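Lalus halts bathroom cleaning trials after gripper fault
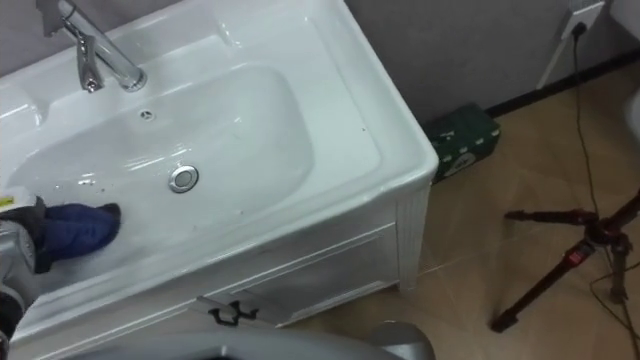 Lalus has stopped all basin and countertop work by its two-armed cleaning robots after a gripper failed to release on command during a wiping task in March. There were no injuries. The company has told the operators of its test units to keep the arms parked until a firmware change has been installed and checked.

The fault occurred on a unit running a standard sink routine, in which one arm holds a cloth and wipes the inside of the bowl while the other stays clear of the cabinet. According to the incident report, the left gripper closed harder than its set limit when the cloth caught under the lip of the drain stopper. The controller read the extra resistance as a loss of grip and raised the closing force again. It repeated this 3 times before the arm reached its torque cutoff and stopped.

The operator pressed the handheld stop at 2:40 p.m. Drive power to both arms was cut as designed, but the gripper stayed shut. The fingers use a self-locking screw drive, which holds its position without power, and the manual release on that model sits on the underside of the wrist. With the arm low in the bowl, the release could not be reached. The cloth was cut away and the arm was lifted out by two people.

Jaanus Kalniņš, who leads the test program at Lalus, said the stop circuit itself worked correctly.

"The arm stopped. The hand did not open, and the procedure assumed that it would or that you could open it," he said. "If that had been a finger and not a cloth, we would be having a different conversation."

Logs from the unit show a peak closing force of 114 newtons. The limit for cloth handling had been set well under that, but it was applied only when the grip was first made and was not enforced during later corrections. The same control code was present on every unit in the program. A search of 610 earlier wiping runs found 2 more in which the force rose above the limit. Both ended without a jam and had not been flagged.

The grippers are supplied by Navickas. Tarmo Kütt, a service engineer there, said the hardware had performed within its ratings and that the supplier's manual calls for clear access to the release in all working poses. He said Navickas would offer a side-mounted release as a retrofit – the part already exists for a larger model – but gave no delivery date.

Lalus said the revised firmware applies the force limit continuously and treats a rise in resistance during wiping as a snag. On a snag, the arm stops, opens the gripper by a fixed amount and waits for the operator. The written procedure has also been changed. Operators must now confirm that the manual release can be reached before any task inside a basin, tub or cabinet, and a hand tool for backing off the screw drive is to be kept with each unit.

Floor and wall routines, which use a different tool mount, are not affected.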